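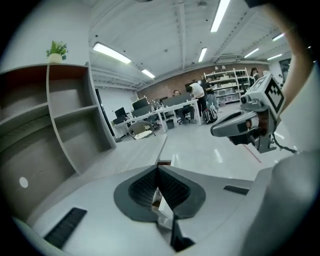 Bezawit Ambaye wrote back first thing to say that no, I mustn't soak the lentils, whatever my book says, and that if I put the butter in before the onions have given up all their water she will know, even from where she is, and she will be disappointed in me.

So that was me told, and before I'd finished my tea! I had only asked her whether 200 grams would do for four of us.

7 November would have been Dad's birthday, which is why I wanted a proper supper and didn't want to be sitting with toast in front of the television. He'd have been 81. He never ate a spicy thing in his life if he could help it, so I can't pretend the menu was in his honour, but he did like a full table and people talking over each other, and I thought I could manage that much.

Onions, then. Bezawit's way is to chop them very small and cook them in a dry pan, no oil at all, for far longer than seems decent. I stood there for the best part of forty minutes with the back door open and the radio on, pushing them about with the wooden spoon and putting in a splash of water whenever they started to catch. They go glassy, then yellowish, then they sort of give in and become a paste, and the whole house smells sweet. I'd always rushed that bit. I think every stew I've made in my life has been rushed at the onion stage, and I feel rather sorry for everybody who had to eat them (Mum included, though she had two helpings of most).

The spice came from Ayana Birhane, who had brought me a bag back from her aunt's in May. I'd kept it at the back of the cupboard in an old coffee jar because it seemed too good to use, and of course that's a silly way to treat food. It's a deep brick red and it gets up your nose the second you lift the lid. Two big spoonfuls went in, then I lost my nerve and held back the third. Ayana said later that it wanted the third.

I didn't try to make the injera. I did try, once, last winter, and we'll leave it at that. I walked down to the shop by the station and bought a packet, and had a nice long talk with the man there about his knee, and then came home the long way by the allotments as it had stopped raining. The leaves are nearly all down now. Somebody has left a whole row of leeks standing and I do hope they mean to come back for them. I was tempted, I'll admit it to you, diary, but I kept walking.

Mum came at six, in her good cardigan, with a photograph of Dad in her handbag that she didn't mention until after pudding. Ayana came straight from work with wet hair and a bunch of yellow chrysanthemums, and Peter was late, but he'd remembered the beer so he was forgiven. Mum asked for a fork and then about ten minutes in she put the fork down and tore off a bit of injera like the rest of us, and nothing was said about it. She got sauce up to her wrist. She ate more than Peter did.

We talked about Dad a bit. The time he drove the four of us to the wrong seaside and wouldn't own up to it. His terrible whistling. Mum told one I'd never heard, about a dance hall and a borrowed pair of shoes that were too small, and how he'd danced every dance and couldn't walk to the bus. I've written that down on the back of the calendar as well in case I lose this book.

There's a good bowlful left over for tomorrow, and Bezawit says it's better the second day. I sent her a message to say the onions had behaved, and that I'd owned up about the spoonful. She wants me to try the chickpea one next, with garlic and a great deal of patience. I must buy onions, and kitchen roll, and ring Mum in the morning to see whether she slept.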